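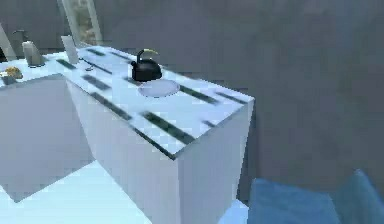
Kamol wants to know why the Jorovholm engine still isn't in a car, and I figure if Kamol is asking then the rest of you at Amaral are wondering too. So let me start there and get to the money after.

The short version is that the cylinder head came back. We'd planned to drop the two-cylinder diesel into the little Rarkik van in February, and then on the dyno we kept seeing coolant pressure creep up after long pulls at full load. Eliseo pulled the head, had it checked at the machine shop in Ullstead, and found a hairline crack between the exhaust valve seats. Same spot on the spare head, which hurt! We think the casting is too thin there, so we've opened up the water passage and moved the injector bore over a hair to leave more metal. New castings are ordered and the pattern shop has the drawings.

Now the good stuff. Before we tore it down, the engine had nearly 500 hours on it, and the bottom end looks great. Bearings are clean, the crank measured fine, and the balance shaft (which I fought against, and I'll own that) has made this thing smooth enough that you can stand a coffee on the valve cover at idle. Fuel use at steady cruise came in where Rosângela's model said it would, so she's been a little hard to live with.

The turbo swap is done. We went to the smaller unit and boost comes in 500 rpm sooner, with no surge that we can find. Top-end power dropped a bit, but a delivery van spends its life pulling away from stop signs, so I'd make that trade again. The wastegate actuator is still the cheap one and it still sticks when it's cold out. I have a better one quoted.

Budget. We've spent 20 percent more than planned on machining and a good deal less on travel, and the two come close to canceling out. The new castings don't fit in what's left, though. I'd like to move the money set aside for the second test van over to heads and gaskets and run the road test with one van. I know Thanakorn had his heart set on two, and I'd be glad to talk it through.

What's next: 3 new heads in, one built up right away, then a 30 hour thermal cycle test before anything touches the road. If the coolant pressure stays flat through that, the engine goes in the van the same week. The mounts are already welded and the exhaust is tacked up waiting for it.

One thing I need from you is a yes or no on the budget move, because the foundry wants a deposit before they'll pour. An email is fine.

Ctibor Vaněk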